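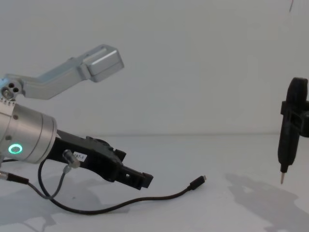
Learn > Math > Shapes and Patterns

Filed under: Geometry, Ages 7 to 10

What Is Symmetry?

A shape has symmetry when one part of it matches another part exactly. The most familiar kind is mirror symmetry. Fold a paper heart down the middle, and the two halves meet edge to edge. The fold is called the line of symmetry.

Some shapes have more than one such line. A square has four: one up and down, one side to side, and two from corner to corner.

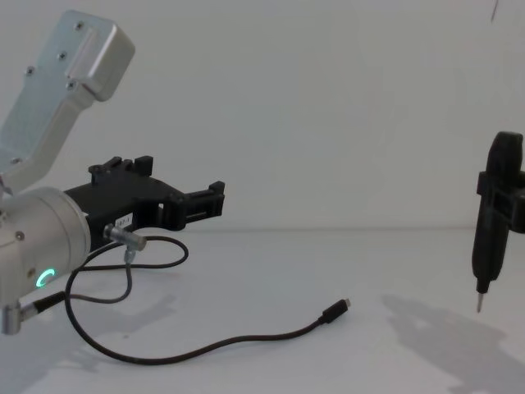

One reader asks whether a circle has any lines of symmetry at all, as it has no corners to fold between. It does. Every straight line through the center of a circle is a line of symmetry, and there is no end to the number that can be drawn.
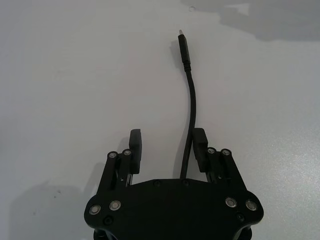
Mirror symmetry does not require a simple outline. A butterfly's wings may carry complicated markings, and the left wing still resembles the right one turned over. Machine parts may be designed in the same way. On the black gripper, the bars on the left lean toward the right, and the bars on the right lean toward the left. A line of symmetry would run between them.

A second kind is called rotational symmetry. A shape has it if it can be turned part of the way around and look the same as before.

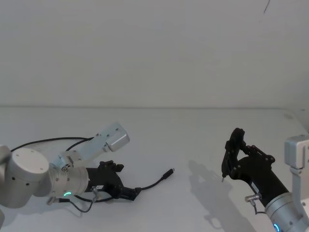 A pinwheel with four equal blades looks unchanged after a quarter turn. The tiled floor of the Matatero Gallery uses a star with 16 points, which can be turned by a single point and still match itself.

To test a drawing, trace it on thin paper, pin the center, and turn the tracing slowly.

Published by Lodotano Learning, Monday, May 25, 2020

Comments (3)

clamavell_grade3: Our class tried the tracing test on capital letters. S and N both work.

Guest: Does a rectangle have four lines too? My son says yes.

mathcorner9: Only two. Fold one from corner to corner and the edges do not meet.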